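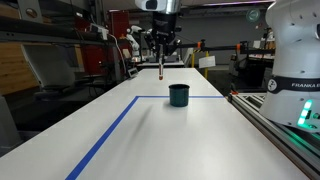
Tube over the cup, taped corner of the bench.

Re: [floor-talk] What do the arms mean for the kitting crew?
From: Yamila Mansilla
Jan 18, 2026

Hi all, hi Asif,

Sorry this got so long. I meant to write three paragraphs on my lunch break and then I kept thinking of things. Asif's message is quoted in pieces so I can answer as I go. I've trimmed the part about the pension stuff, that's a different thread and I don't know anything anyway.

> Asif Gondal wrote:
> We pack sample kits at the Llorente plant, 34 of us over two shifts,
> and management has told us a pair of arms is coming for the cup and
> tray station. I've read the brochure. The brochure is no help. Is there
> anybody on this list who has been through it from our side of the
> table? What did you do before, what do you do now, and did anyone ask
> you first?

From our side of the table, yes! I packed kits at Rurnness for most of my working life. Tube in the cup, swab in the cup, marker in the cup, lid, label, tray, next. If you've done it you know your hands go on doing it in your sleep. I'm 56 now, and I've been on the trial bench in Grornton since the fall, and I still work a couple of shifts on the line when they're short (they're always short in January).

Did anyone ask us first? No. There was a meeting with slides and coffee, and the slides were about "the journey." People from the line sat at the back with their arms folded, me included. What they asked, after the decision was made, was who wanted to go over to the lab and help train the thing. I put my hand up mostly to get off my feet. I figured it'd be a chair job. It is not a chair job.

> What does "training" mean? The guy who came to talk to us kept saying
> it like we'd know.

Yeah, they do that. For us it means one small piece of the work, over and over, until you could scream. One thing goes in one cup. You don't do the lid, you don't do the label, you don't get anywhere near the tray. The cup goes on the table, the thing gets picked up and brought over to it, you log how it went, you set it all up again a little differently. Then somebody decides the cup should be a different color, or the thing should be longer, or thinner, and off you go again. We use blue tape on the tabletop for the work area, same as we taped the line floor for the carts, and I feel oddly at home with that. My roll of tape is the only tool I brought with me from the old job.

The engineers didn't know the first thing about kits, by the way. Lovely people, very polite, had never packed one. In my first week I watched them bring a tube in over the rim from the same angle every time, and I said, on the line your cup is never where you want it, somebody's elbow moved it, or the last person is left-handed. They looked at me like I'd told them a secret. The next morning we were moving the cup between tries. I was pretty proud of that, I'll admit.

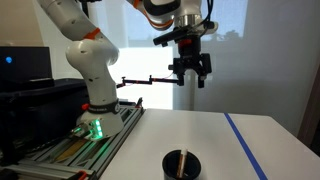
Window side of the bench, black cup with a stick in it.

> How fast are they? Our rate is posted on the wall and everybody is
> scared of what happens to the number.

Okay, so this is the part I'd want you to take to your meeting. At the moment, slow. Slower than a new hire on day one, slower than me with a cold. Our line does 3000 kits on a good day with people. I can't tell you what the arm would do in a day because it has never had a day, it's had mornings with somebody standing next to it. Anybody who gives you a rate for your station before the arm has stood at your station is guessing, and you should ask to see where the guess came from.

But (and I went back and forth on whether to write this) I don't think slow is the same as safe for our jobs. It doesn't get tired, and it doesn't have to beat you to change your work. At Rurnness the posted number hasn't moved at all. What moved was who does which part. The easy cups are the ones they want to hand over first, the ones where everything fits and nothing's bent. So what's left for people is the fiddly stuff, the short kits, the returns, the special orders with the wrong insert. And those used to be your breather from the fast work or the fast work was your breather from those, depending on the day. If you only have the hard ones then your rate drops and your wrists know about it. Our steward brought that up before anybody else did and we got the mixed rotation put in writing. Get it in writing, Asif. Please.

> Did people lose jobs?

So far nobody on my shift. I'm not going to tell you it can't happen. When two people retired last year they weren't replaced, and everybody noticed, and nobody upstairs would say the word robot in the same sentence. Make of that what you like. Out of the crew, 8 of us have done time at the trial bench. Most went back to the line after a month and were glad to. It's lonely if you're used to talking all day. On the line I knew who was getting divorced and whose kid got into what school, and over here I know a lot about wrist joints.

Pay is the other thing. For the first month I was on my regular packing rate while doing a job that had no name. It wasn't on the grid so nobody could say what it paid. I was told I was "supporting." Well, supporting is work! We went around on this and it ended up as a bench operator grade, a step above packer, and only for the hours you're there. I'd have liked better. If I were you I'd ask for the grade before the first crate arrives, because afterward you've got nothing to bargain with except being nice about it.

> Some of the younger ones are excited and want in. Some of the older
> ones say over their dead body. I'm stuck in the middle and I'd like to
> know what the work is really like hour to hour.

Hour to hour... okay, a morning, as near as I can tell it.

I come in and check the tape, because a corner lifts or somebody wiped the table too hard. I go over the arm with the sheet (the stop button, the cables, the fingers, nothing hanging where it shouldn't). Then whatever's on the list. Markers lately, and I hate the markers. A tube is a tube, but a marker has a fat end and a skinny end and a cap, and once it's in a cup it leans however it likes, and then you've got to say whether that counts. Does leaning count? On the line it counts, sure, the lid will push it over. The engineers wanted it upright. We spent the better part of a morning on that, and I finally walked over to the plant and brought back a tray of finished kits, every one of them leaning, all passed by inspection.
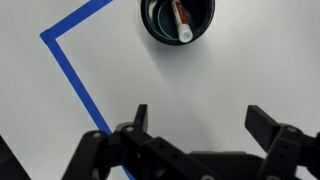

So leaning counts now, and it's in the sheet with my initials next to it. That's the piece of the job I'd tell your younger ones about. You're the one who knows what "good enough" looks like, and it's worth something, and you should make sure it has your name on it somewhere. I've seen my own tips come back to me in a slide with somebody else's name at the bottom. Once was enough.

The dull part is the setting up. Put it back, put it back, put it back. My shoulders feel better than they did on the line and my eyes feel worse. You stare at a gap between a fingertip and a cup until you see it with your eyes shut. I asked for a break every hour and got it with no fuss, so ask for that too. And ask for a proper mat to stand on! I went nearly two months on bare floor before I thought of it.

For the over-my-dead-body people, I was one. I'd say let them come look before it's bolted down at your place. Half my fear was that I'd never been in a room with one. I still have the other half, if I'm being fair about it, but it's about schedules and head count now and less about the machine.

A few other odds and ends you asked off-list and said I could answer here:

The training they gave us was two afternoons. It needed to be a week. The part on stopping the arm was good, the part on the logging software was somebody reading a screen out loud.

Yes, there are cameras on the bench. Ask in writing what gets recorded, who keeps it, and whether it can be used for discipline. Ours can't, and there's a paragraph that says so. I can send you the wording, just let me check with our steward first.

No, I don't have a nickname for it. Everyone asks. The night crew has one and I'm not putting it on a list that archives.

If your crew wants to talk before your meeting I can call in any day after second break. Bring the people who are mad, they ask better questions. And Asif, tell me what grade they've penciled in for you, even if it's only a rumor, I'd like to compare it with ours.

Yamila
Rurnness, Grornton (kitting, and the bench)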